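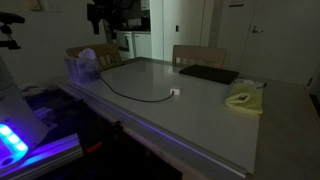

Low light is where the perception stack at Dikeck used to fall over, and Aled Vaughan spent most of last winter fixing it. He leads the software side of the company's table-clearing project, which runs in an ordinary room with a kitchen off to one side and doors along the back. On the white board that covers most of the table, a folded yellow cloth stands out well enough even with the room dim. The closed black slab near it and the thin black cable that dips across to the white adapter are harder. "The cable is the one I lose sleep over," he says. "It's a few pixels wide, it bends, and the board has faint reflections in it that our old segmenter kept turning into objects."

The old segmenter was trained on bright footage only. Vaughan's replacement, called Ikis, takes a short burst of exposures and keeps a separate confidence value for each pixel, so the planner can tell the difference between empty surface and surface it can't see properly. Before that, both came through as free space.

"You'd get a very confident path straight through something," he says. "The planner wasn't wrong. It was being lied to."

Asger Eskildsen wrote the planner, Bevan, and he remembers it a little differently. He says he had asked for uncertainty in the map from the start and was told it would be too slow. It was too slow, for a while. The first version added 566 milliseconds to each planning cycle. They got that down to 41 by updating only the part of the map near the arm's next few moves – a change Eskildsen describes as boring and overdue.

Soft things get their own treatment. A cloth or a plastic bag has no fixed shape, so Bevan doesn't try to fit a model to it. It picks a grasp point near a fold, closes, lifts a few centimetres and looks again. If the outline has changed the way it expects, it carries on. If it hasn't, it puts the thing down and picks another point.

"People want to see one smooth motion," Eskildsen says. "I'd sooner have it check."

Both of them talk more about logging than about either program. Every run is recorded with a tool named Prarkby, which stores the camera streams, joint states and planner decisions on one clock. As of 11/1/18 it held 2,314 runs, 51 of them marked as failures that still have no agreed cause. Vaughan goes through a few each morning before he writes any code. Most are timing problems, he says, and a fair number are cables.

The next release will let Bevan ask for a second view when confidence is low in the spot it needs. It was due in June and slipped when the calibration code had to be rewritten. Eskildsen wants it tested with the lights down first.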